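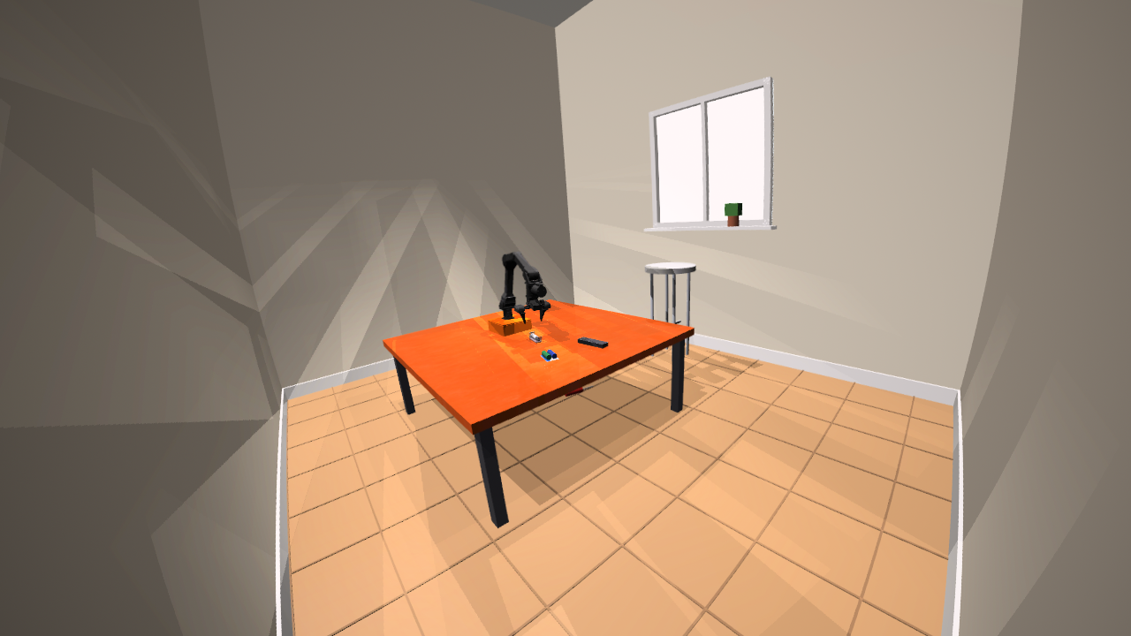 Section 3: Finishing the tabletop

Your Skallum table arrives with a bare top. The box calls this "ready to personalize," which means you get to do the messy part. Set aside an evening for the work and 48 hours for staying away from it.

You will need the can of Lovach oil, the sanding pad, two clean cotton rags and gloves. The gloves in the kit fit one size of hand. It may not be yours.

1. Open a window. Lay newspaper under the table, and then lay more than that.

2. Sand the top lightly, always along the grain. Stop when it feels smooth. People who keep going past smooth end up writing to us.

3. Wipe off the dust with a dry rag.

4. Stir the oil with a flat stick for a full minute. Do not shake the can. Shaking makes bubbles, and bubbles dry into small craters that guests like to run a finger over.

5. Pour out a puddle the size of a coaster and spread it thin, working from the middle to the edges.

6. Wait 16 minutes, then wipe off whatever the top hasn't soaked up. If it is still shiny and sticky, you haven't wiped enough.

7. Leave overnight and repeat from step 4. Two coats are plenty for a desk. A dining table wants 3, or more if you have children.

CAUTION: Oily rags can heat up and catch fire by themselves. Spread them flat outdoors to dry, away from anything you like, before throwing them out. Never leave them in a ball in the garage.

Note: Color varies from table to table. The shade on the lid was chosen by someone in an office with very good light — test a patch on the underside first.

Note: If you bought the Onyeka bench as well, oil both on the same day from the same can. Matching them later is possible in theory.

For loose or wobbling legs, see Section 4. Wait until the oil has cured before turning the table over.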